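Notebook, sim bench, August
Farneto build, grasp task on glass bowl: finger pose offset and false contact

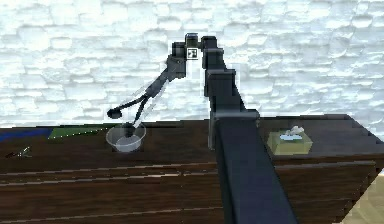

Fault first noticed at 14:20 on the overnight set. Out of 31 replays, 6 ended with the controller reporting a firm grasp while the bowl stayed on the table. No error raised. The log marks all 6 as successes, so anything downstream that trusts the flag has been fed bad data. I have pulled the set from the Arness share until it is relabelled.

What I know so far:

The drawn fingers and the faint pale outline do not line up. I had put this down to a display fault last week and ignored it. That was a mistake. The outline is drawn from the collision shapes, and the offset is in the shapes themselves. Render mesh and collision mesh were exported separately for the new fingertip pads, and the second export used the old origin. Measured at the tip the error is 2 mm, always in the same direction in the gripper's own axes.

2 mm is nothing on a solid block. On a thin glass wall with one finger inside the rim it is enough for the solver to register contact on both sides before the pads have closed. The Steketti controller then sees force over threshold, holds, and goes on to the lift step.

Tried:
- Raised contact threshold. Fewer false grasps, but the inner finger now pushes down on the base of the bowl before it stops. Reverted.
- Halved the time step. No change.
- Swapped the bowl for the plain cylinder. No failures in 12 runs, which fits the above.
- Turned the outline off. Cosmetic only, turned back on and it stays on.

Ruled out: tag pose. The marker on the wrist reads the same before and after the fault, and the arm joints agree with it. Ruled out: the table clutter. Same result with the tissue box and the mat removed.

Safety note. The same finger file is queued for the real arm. On hardware a false grasp with one finger down in a glass bowl means side load on the rim and likely broken glass on the bench. Do not load the Chukwu finger package on the real cell until the mesh is fixed. I have renamed the folder so the loader cannot find it. Please do not rename it back.

To do:
Re-export both meshes from one origin, one script.
Add a start-up check comparing the two, fail on any mismatch above 0.
Success flag to need bowl height as well as force.
Rerun all 31 with the same seeds.

17:45. Re-export done, first replay clean, outline sits on the fingers. Rest running overnight. Threshold left at the original value.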